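Listel Travel Card for City Bus and River Boat

The Listel card is a plastic card you can use to pay on all city buses and on the river boats of Statisholm. You do not need to buy a paper ticket from the driver, and you do not need to have small coins ready. The card is sold by Beddoe, and visitors can buy it the same as the people who live in the city.

How to use the card

When you enter the bus, hold the card near the reader beside the driver until you hear one short sound. Two short sounds mean that the money on the card is not enough. On the river boats the reader stands on the pier, so please touch the card before you go on board. When you leave the bus you do not touch again, but on the boat you must touch at both piers. If you forget, the full price of the line is taken.

The card can be used for up to 8 passengers who travel together. Tell the driver the number of persons before you touch the card, then he will set it on his machine. Children under the school age go free and are not counted.

Prices and filling up

The card itself costs 2 crowns and this money is not returned. You can keep at most 100 crowns on it. Filling up is possible in the Beddoe office at the central bus station, in the kiosks with the green Listel sign, and at the machines on the main piers. The machines take bank cards and notes, but no coins. The money on the card does not expire.

Where it is valid

- All day buses inside the city
- Night buses
- River boats between Brelik pier and the old harbor
- Airport bus number 47 (with normal city price, no addition for luggage)

It is not valid on the long distance coaches, also when they stop inside the city.

Lost or broken card

If you wrote your name on the card in our office, we can stop it and move the money to a new one. Please bring a passport or other paper with photo. A card without name we cannot replace. When the card is bent or the reader does not see it, bring it to the office and we change it free of charge.

Questions about group orders for hotels and schools are answered by Orathai Luangrath, and about lost cards by Ginette Chauvin, both in the central bus station office. From May the office will be open also in the evening.

Prices checked Jan 21, 2018. 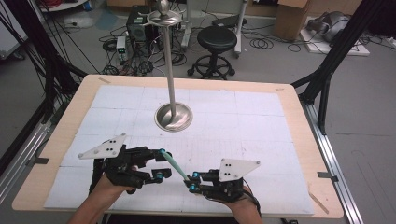
Cards from the old series, with the blue stripe, continue to work on the buses. On the boats they are not accepted any more, and you can change them to a new card at any kiosk without payment. The money which is left on the old card is moved at the same time.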